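Keeping offcuts and small parts in open bins

Most small workshops lose more space to offcuts than to tools. The notes below cover sorting, storing and clearing short stock in a room with one bench and limited wall space. They assume hand tools, a bandsaw and a single run of shelving.

Minimum useful length

Set a cut-off length and apply it at the saw. For general softwood and hardwood blocks, anything shorter than the width of your palm is kindling unless it is a species you cannot easily replace. Boards longer than 600 mm go back on the rack with the full stock. Everything between the two goes in a bin.

Mark the species on the end grain in pencil before the piece leaves the bench. Felt pen bleeds into open-grained timber and has to be planed off.

Choosing a bin

Open-topped bins are preferable to lidded ones for anything handled daily. A lid collects things on top of it and the bin stops being used. Look for the following:

Sides that slope outward. Short pieces can be lifted out with the fingers flat against the wall.

A low front. It should be possible to see the bottom from normal standing height.

A plain interior without ribs. Sawdust packs between ribs and holds moisture against the timber.

Width greater than height. Tall bins are filled in layers, and the lower layers are never seen again.

The Brerinen stacking type meets the first three points but is too tall. The Potard shallow tray is a better shape, although the handles crack if it is lifted when full of hardwood. Hipólito Medina, who taught me bench joinery, used metal bread tins and replaced them when they rusted through.

Sloped floors and liners

A panel set at an angle against the back wall brings blocks forward to the hand. Keep the slope gentle. If it is too steep everything gathers in a heap at the front, and the rear half of the bin is wasted.

Seal the joint between the panel and the floor of the bin. An unsealed joint traps splinters and is awkward to vacuum. Foil tape is adequate for this and can be peeled off and renewed. Degrease both surfaces first and press the tape down with the back of a spoon. It will crease where it crosses the angle; this does not affect its use. Expect the face of the panel to scratch.
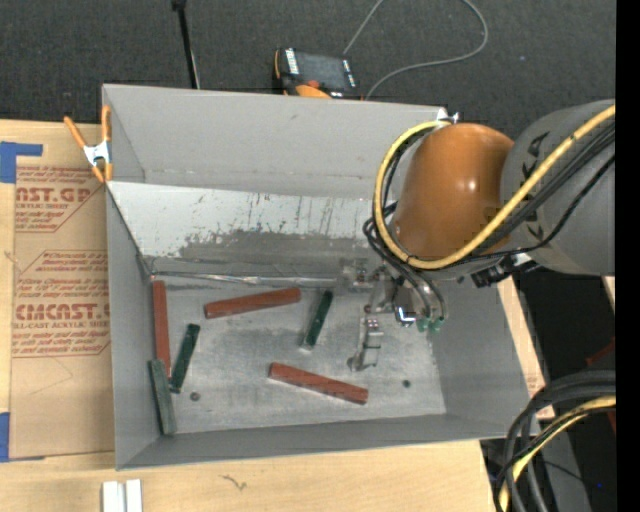 Colour marking

Painting one face of a block is quicker to read than a written label. Two colours are enough for most shops: one for pieces that are planed and square, one for pieces still to be worked. Use thin emulsion and allow a full night before stacking. Thick gloss stays tacky and will lift when two painted faces are left in contact.

Do not paint end grain. It hides splits.

Shelf height and loading

Bins holding timber should sit between knee and elbow height. Mine are on an 810 mm shelf, level with the bench, so that a bin can be slid across without lifting. Do not place more than 8 kg in any one bin. Above that weight the base bows and the bin catches on the shelf edge.

If the shelf is varnished, rub the underside of each bin with a candle stub. Furniture wax also works but attracts grit.

Screws and fittings

Keep these out of the timber bins altogether. A single screw in a box of blocks will find the bandsaw blade sooner or later. Momby jars with a wide neck are suitable for fittings up to the size of a small hinge. Yáñez tins are cheaper but the lids are not interchangeable between sizes.

Clearing out

Empty each bin completely once a year. I do this in March, when the stove is still in use and the rejects can be burnt. Painted and glued pieces should not go in the stove.

Procedure:

Tip the contents on to a sheet.

Vacuum the bin, then wipe with a barely damp cloth and leave it to dry.

Check the tape along the joint and replace it if an edge has lifted.

Return only pieces with a known species and no splits.

Any piece that has been through 3 clear-outs without being used is discarded, whatever it is made of. The one exception in my shop is boxwood, which is kept in a drawer under the vice.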